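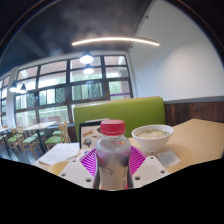 A clear bottle with a red screw cap, filled with a dark purplish-red liquid.

Search this site Enter keyword Go

Konum Foods to Open Bottle Return Points at 20 Grocery Stores

VALTITZ, February 20, 2025 – Konum Foods will begin taking back empty plastic drink bottles at 20 grocery stores in and near Valtitz this spring. The program is run with Clastis Recycling, which will collect the bottles and sort them at its plant on Tóth Road.

Shoppers can return any clear plastic bottle that held juice, syrup, water or a soft drink, whatever the brand and wherever it was bought. Each bottle earns a five-cent credit. Credits are printed on a paper slip and can be used at the register of any participating store, or saved for a later visit. Slips do not expire.

The company tested the idea in January at two stores in Valtitz. Shoppers brought back 3857 bottles during the month. Of those, 335 could not be accepted, mostly because they still had liquid in them or had been crushed flat. Konum Foods has since changed the signs at both stores to explain how bottles should be handed in.

Bottles should be empty and rinsed, with the cap screwed back on. Labels can stay in place. Colored plastic, glass, milk jugs and containers used for oil or cleaning products are not part of the program and should go into household recycling where the town accepts them.

Caps are made of a different plastic from the bottles and will be separated at the Clastis plant. In the past, many households in the area were told to throw caps away. Under the new program they should be left on, so they do not get lost during transport.

Each store will have a return counter near the entrance, open during regular store hours. Customers with more than 100 bottles are asked to call the store first so that staff can set aside space. Schools and clubs that want to collect bottles as a fundraiser can register at the customer service desk. A registered group that returns 1000 bottles will receive an extra $25 credit, paid once per group.

The return counters will open in stages. Stores inside Valtitz come first, followed by stores in the surrounding towns. A list of locations and opening dates will be posted at the entrance of every Konum Foods store and printed in the weekly flyer. Prices of bottled drinks will not change as a result of the program.

About Konum Foods
Konum Foods operates grocery stores in Valtitz and neighboring towns. The company also sells juices and fruit syrups under its own store label.

About Clastis Recycling
Clastis Recycling collects and sorts household plastics for towns and businesses in the Valtitz area.

Media contact
Konum Foods Press Office, Valtitz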